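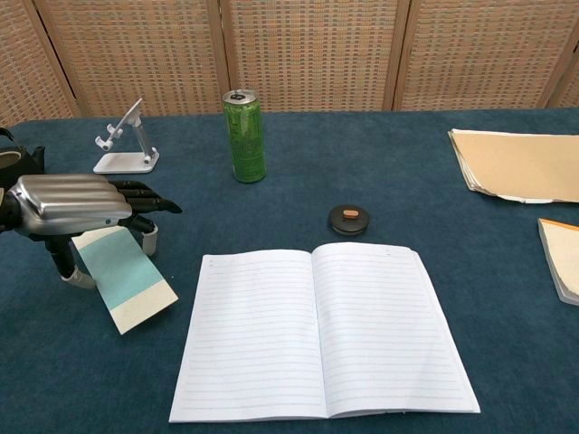 I'd been warned before I went to Tiltska that most of what I'd see would be very slow, and it was. I spent the first part of my visit watching a robot hand think about a piece of card. So when the woman who runs the desk-work trials said she'd tell me about the afternoon one of their hands wouldn't let go of somebody, I put my tea down and got my pen out.

She's been with Tiltska for seven years and talks quickly, with a lot of pointing (which doesn't help me much when I play the recording back, I have to say). Her team teaches robot hands to do small office jobs. Pick up the card, put it on the folders. Open the notebook, move the phone stand out of the way. The hand they were using when it all went wrong was a Jident, bolted to an arm from Sarkine, with a bit of software made by Piras sitting between the two and passing messages along.

"It was a card task," she told me. "The easiest thing on the list! You put the fingers on top, you bring the thumb under, you lift. We'd reached run 359 and I'd more or less stopped worrying about it, and that's always when you should start."

On run 359 the thumb caught the edge of the card and folded it instead of sliding beneath it. No great drama there, apparently it happens all the time. The operator, a younger colleague of hers, stopped the run, waited for the light on the controller to turn amber, and reached in to pull the card free. Amber is supposed to mean the hand will hold still. The hand closed on two of his fingers.

I asked how hard, because of course I did.

"Not hard enough to break anything. Hard enough that he went white and started talking in a very polite voice. He said, 'Could somebody come and help me, please.' I was at the other end of the room eating a satsuma."

What she did next was hit the big red button, and this is the bit of the story she tells to every new starter. The button did exactly what it was built to do, and cut the power to the motors. The arm stopped dead. The hand, though, has gears in the fingers that don't turn backwards when you push on them, so that it can keep hold of an object if the electricity goes off. Lovely if it's holding a mug. With the power gone it simply stayed shut, with him in it.

"I knew that," she said. "I'd read it in the manual, I'd even told other people. But you practise the button as if it's the end of the problem. You press it and you stand there feeling responsible. We hadn't practised the next part at all."

The next part was a small release screw at the base of the thumb, under a rubber cap, and it needed a hex key. The hex key was in a drawer, and the drawer was in the workshop, and the workshop was locked. She ran (she does an impression of herself running, elbows everywhere) and by her guess it was about 300 seconds before he was out. He had two deep red grooves and a fingernail that later went black. He went to have it looked at, was told to keep it cold, and was back at his desk in the morning, a bit quiet.

So why did it close? I'd assumed something had snapped or burnt out. She got quite animated here and drew me a diagram on the back of my own notes.

The way she explains it, the hand keeps a little queue of instructions. When the operator stops a run, the software in the middle is meant to empty that queue and then light the amber lamp. On this occasion the thumb was pushing against the folded card and couldn't get where it had been told to go, so its last instruction hadn't finished. The software waited 2000 milliseconds for it, gave up waiting, and lit the lamp anyway. The instruction was still sitting there. When he tugged the card out, the thumb was suddenly free to move, and it carried on with what it had been asked to do.

"So he set it off himself, by being helpful," she said. "I don't like telling it like that, it sounds as though I'm blaming him. He followed the procedure. I wrote the procedure."

Had there been any warning? She made a face. When they went back through the logs there were earlier runs where the thumb had twitched after a stop, just a few millimetres. People had seen it, too. One of the team had put "thumb a bit lively" in the comments and everybody, her included, had read it and moved on to the next job. I asked whether that bothered her more than the gears did.

"Oh, much more. The gears are just gears. But that comment was sitting in a column I look at every week, and I thought it was quite funny."

They stopped all the card work for the rest of February. The lamp now goes amber only when the queue reports itself empty, and if the thumb gets stuck it stays red and you leave it alone. Nobody puts a hand in while the motors have power, whatever colour the lamp is. Cards get pulled out with long plastic tongs, the sort you'd use for salad. And there's a hex key on a curly cord fixed to every bench, plus a practice once a month where somebody has to free a rolled-up towel from the hand with the button already pressed. Her own best time is eleven seconds and she told me so twice.

I wanted to know whether the colleague had gone back to the same job. He had, after a couple of weeks on other things, and nobody hurried him. He wouldn't be interviewed, which seemed fair enough. She did say that he's the one who runs the towel practice now, and that he's a bit of a tyrant about it.

Towards the end I asked if she trusted the hand these days. She looked over at the bench for a moment before answering.

"I trust it to do the last thing it was told," she said. "I just want to know what that was before I go near it."

Then somebody called her across because another card had gone crooked, and she went off to fetch the tongs.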